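The dresser drawer, finally

Quick one tonight, dinner's in the oven and I've got until the timer goes.

So the top drawer. I've been putting this off since October. It had turned into the place where everything small went to be forgotten – receipts, dead batteries, a phone charger for a phone I don't own any more, hotel soap from Wustatholm still in its paper. Plus 3 odd gloves. All left hands. How.

Emptied the lot onto the bed first. Big mistake doing it that way as then I had nowhere to sit, but it did mean I had to finish. Wiped the inside with a damp cloth and a bit of washing up liquid. It's that shiny finish that shows every smear so I went over it again with a dry tea towel. Still smeary in the evening light. Moving on.

Rule for what goes back in: only things a guest might want and forget to pack. Tissues. Slippers, the hotel sort that come in their own bag. That's pretty much it for now and I'm trying very hard not to add to it.

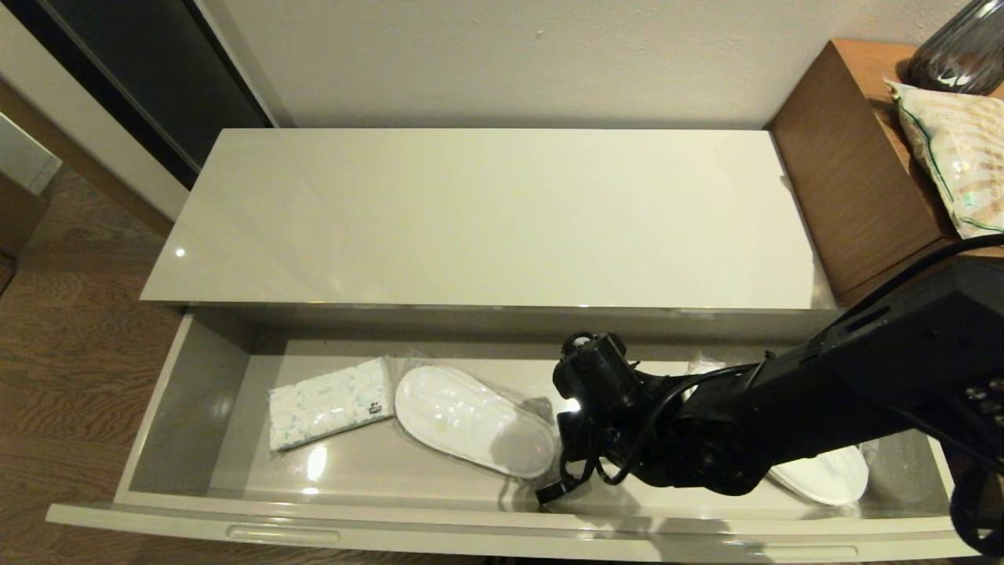

Should you take guest slippers out of the plastic before putting them away?

Leave them in the bag until someone wants them. They stay free of dust and whoever gets them can see they're new. Once worn they go in the wash or the bin, not back in the drawer.

Right, what else. I looked at dividers, the Hanent ones that click together, but a set of 6 was too deep for such a shallow drawer and I couldn't face sending them back. A shoebox lid would do the same job. Might cut one down at the weekend, might not.

Charger went in the recycling bag, soap went to the bathroom, reciepts in the shredder pile (the pile is its own post). Gloves still on the bed. Can't quite bin them in case the right hands turn up.

Second drawer is scarves and I'm not ready to talk about that. Oven's beeping – more when I've done the shelf in the hall.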